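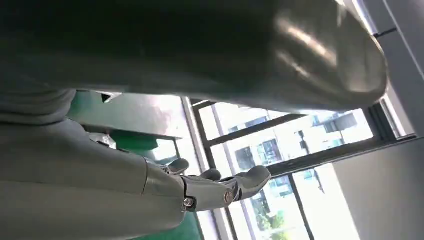 Mano robótica gris tendida hacia la ventana.

Paso de fauna en obra de drenaje

Un paso de fauna en obra de drenaje es un tubo o cajón de hormigón que cruza por debajo de una carretera, evacua el agua de lluvia y además deja pasar animales pequeños. En los pliegos lo veréis como «drenaje adaptado», y en mi zona casi todo el mundo lo llama simplemente «el caño de los bichos», nombre que me gusta mucho más. Yo llevo tiempo manteniendo esta entrada y reconozco que le tengo cariño al tema, así que perdonad si me enrollo.

Origen

La idea es bastante vieja. Los tejones ya usaban las alcantarillas de las carreteras antes de que a ningún ingeniero se le ocurriera ponerles una repisa (¡y las siguen usando sin ella, si no hay mucha agua!). Lo que ha cambiado es la forma de construirlas. Mikkel Kjærgaard propuso la banqueta lateral corrida, un escalón de hormigón por encima del nivel habitual del agua, y Hortensia Leiva la adaptó a los arroyos estacionales de Cáceres, que en verano van secos y en abril pueden bajar con muchísima fuerza.

Partes

El conducto puede ser circular o rectangular. A mí me convence más el rectangular, porque la banqueta apoya bien y el suelo queda plano. En los extremos van las aletas, esos muros abiertos en abanico que sujetan el talud, y desde ellas sale el cerramiento que guía a los animales hacia la boca.

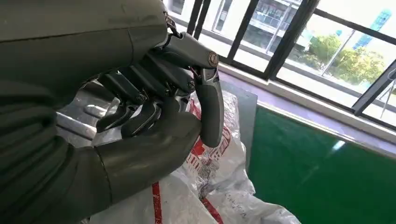

Mano robótica entrecerrada, con varillas y articulaciones a la vista.

La banqueta lleva acabado rugoso. El modelo prefabricado Grondus, de la casa Virnine, mide 30 centímetros de ancho y se une al terreno con una rampa en cada punta. Ojo con la rampa: he visto obras preciosas donde la repisa acababa en un salto de medio metro, y por ahí no sube un erizo ni con mucha voluntad.

Rejas y bocas

Este apartado es el que más discusiones levanta. Una reja muy cerrada retiene ramas, se atasca y de paso cierra el camino a la fauna. Una muy abierta deja entrar troncos.

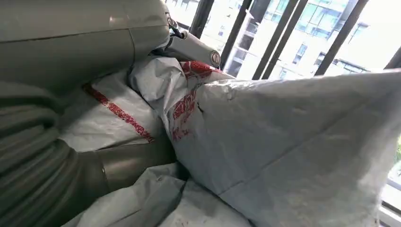 Emiliano Sosa defiende dejar la reja solo en el tramo central y liberar el lado de la banqueta, y en el paso de Priltton se hizo así, con una separación de 200 milímetros entre barrotes. Nadhirah Oei prefiere quitarla del todo y poner una trampa de ramas aguas arriba. Creo que depende del cauce, la verdad.

Mantenimiento

Conviene retirar los sedimentos después de las crecidas y desbrozar las bocas, dejando algo de matorral para que el animal llegue a cubierto. En Priltton revisan 5 puntos por visita: las dos bocas, las dos rampas y la banqueta.

Véase también: marco prefabricado, aleta de drenaje, vallado de guía, rampa de escape.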